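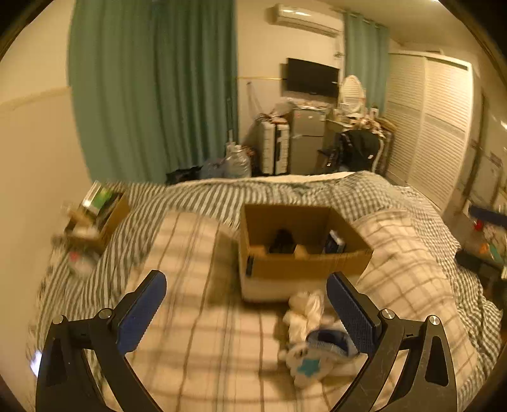 Datasets > Air transport > Tistent route tables

# Tistent: low-fare airline route and fare tables

January 7, 2024 was not used as a cutoff; see "Coverage" for the periods included.

Posted Sunday, January 7, 2024, by Lamisi Korletey

## Summary

Tistent is a set of flat tables on short and medium haul routes flown by low-fare airlines. Each row in the main table is one airline on one airport pair in one schedule season. The current release holds 891 airport pairs. It is meant for work on route entry and exit, seat supply, and the pricing of bags and seat choice.

## Files

- `routes.csv`: airline, origin, destination, season, weekly flights, seats per flight
- `fares.csv`: lowest posted one-way fare by route and days before departure
- `extras.csv`: posted fees for bags, seat choice and airport check-in
- `changes.csv`: route openings, closures and suspensions, with the season of first notice

All files are UTF-8, comma separated, with one header row. Join on `route_id` and `season`. `extras.csv` has no `route_id`; join it on `airline` and `season`.

## Coverage

Summer seasons start with the last Sunday in March. Fares were sampled for July departures only, so `fares.csv` should not be used for yearly averages. Routes shorter than 100 miles are left out. Charter flights are left out even when single seats were on sale.

## Collection

Schedules were gathered by Burkby from posted timetables and matched to airport codes by hand where a city has more than one airport. Fare samples were run by Gasik at 5 fixed points before departure. Fares are stored in the currency shown at booking, with a second column in US dollars at the rate on the sample day.

Fiifi Arthur wrote the matching script. Tolera Abdella checked `changes.csv` against airline notices.

## Known problems

- Almost 700 rows in `fares.csv` have a blank `fare_usd`. The local fare is present.
- A route moved between two airports serving the same city appears as one closure and one opening.
- `seats_per_flight` is the most common aircraft layout for the season. Leased aircraft are not tracked.
- Fees given as a range are stored as `fee_low` and `fee_high`. Older scripts that expect a single `fee` column will fail.
- Connecting trips sold on one ticket are not recorded. Long haul partners are therefore missing.

## Use

Free for research and teaching. Name the release when citing. Resale of the tables, whole or in part, needs written consent from Ametepe, which hosts the files.

Corrections go to Nhyira Lamptey with the `route_id`, the season and a copy of the timetable page.

Contact | © Ametepe | Back to top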